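Taking apart a white plastic stand without wrecking it (and what to put under it)

Home & Shed > Fixing Things > Plastics
Page 1 of 1

ribbonfern
17 Feb 2023
I have inherited a white plastic stand. Angled frame, flat panels, cross-bracing inside, one tall pole up from a corner and a couple of other tubes plugged in around it. My sister-in-law says it came from Mirby as a flat pack. The instructions left the family years before the stand did.

I want to get the tall pole out so the thing will fit in a hatchback. It sits in a ribbed collar at the bottom and won't budge. I've twisted, pulled, and spoken to it in a tone I'd be ashamed to use on a dog. Is the ribbed bit a thread, or just ribs for show? And is there a trick, or do I buy a bigger car?

gumboot_larry
Ribs are usually for grip. You hold the collar, you turn the pole. If it was a thread you'd see it on the pole, not the outside of the collar.

Try quarter turn anticlockwise, then straight up. If that does nothing try the other way. If that does nothing you've got a press fit and you're in for a long arvo.

tealeaf9
Warm water. Tea towel soaked in hot tap water, wrap it round the collar, wait ten minutes, pull. The outer part swells a touch and lets go. Works on vacuum cleaner pipes, works on my curtain rods.

gumboot_larry
Hot tap water is fine. Kettle water isn't. I say this as the former owner of a laundry rack in the shape of a question mark.

ribbonfern
Tried the quarter turn both ways. It now squeaks, which I'm choosing to take as progress. Will do the tea towel after dinner.

Second question while I've got you all. The whole thing is scuffing. I had it on the kitchen table and now the kitchen table has opinions about it. What do you put down underneath?

Ottawa_Odd_Jobs
Old bedsheet. Free, soft, already ugly.

pegbasket
Black builder's plastic, and I'll die on this hill. I've had the same bit of Niazi sheeting for years, bought a roll for the garden and never got to the end of it. White parts show up against it beautifully. You drop a little white clip on a bedsheet and it's gone until the next wash.

Ottawa_Odd_Jobs
Plastic sheeting slides. You lean on the stand, the stand goes skating, and now you're fixing two things. Bedsheet grips.

pegbasket
It slides if you buy the thin stuff and lay it flat like a tablecloth. Let it drape well over the front edge and put a bit of weight on the back. Mine's full of fold lines from living in a cupboard and the wrinkles do half the gripping.

Ottawa_Odd_Jobs
"The wrinkles do half the gripping" is something a man says right before he buys a new lamp.

pegbasket
I'm not a man and the lamp was insured.

tealeaf9
Can we get back to the collar. Did the towel work?

ribbonfern
Sort of! The pole moved up by the width of a fingernail and stopped. There's a dark line round it where it used to sit, so it definitely moved. I've also pulled one of the thinner tubes out of its round connector by accident. That one came out like it had been waiting to be asked.

gumboot_larry
Don't put it back yet. Mark it first. Masking tape on the tube, masking tape on the connector, same letter on both. You think you'll remember which tube goes where. You'll remember right up until bin night.

kirnberg_kev
Disagree with the towel people. Heat softens the lot, pole included, and if you're hauling on it at the same time you can oval the end, and then it never seats properly again. I did the assembly bench at a place that made shop fittings (Kirnberg, long gone, hence the name) and we went the other way. Cold pole, dab of dish soap at the joint, one person holding the collar low down and one holding the pole just above it. Hands close together. The mistake is grabbing a tall pole up high where it feels like you've got leverage. All you're doing is bending it.

tealeaf9
Nobody's boiling it, Kev.

kirnberg_kev
I've met people.

Ottawa_Odd_Jobs
Hate to say it but Kev's right about the hands. Low and close. I snapped a collar on a Pemix coat stand by heaving on it from shoulder height, and a replacement collar was 24 dollars before shipping. The stand was 17.

pegbasket
Was it on a bedsheet at the time?

Ottawa_Odd_Jobs
It was on carpet and I don't want to talk about it.

ribbonfern
Dish soap, hands low, my neighbour on the collar and me on the pole. It's out. It made a noise like a wine cork and we both apologised to it. Tubes are taped and lettered. Collar looks all right to me, ribs and all.

It went in the hatchback with the seats down and one window open a bit.

tealeaf9
The towel loosened it first. I'd like that in the minutes.

gumboot_larry
When it goes back together, start every tube by hand before you push any of them home. The frame flexes more than you'd think and the last tube will miss its hole if the first one's tight.

pegbasket
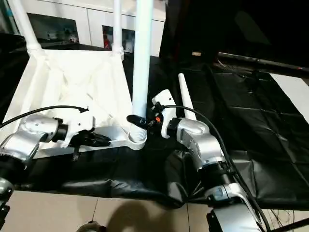 White stand on black sheeting, tall pole still in its collar. Note the wrinkles.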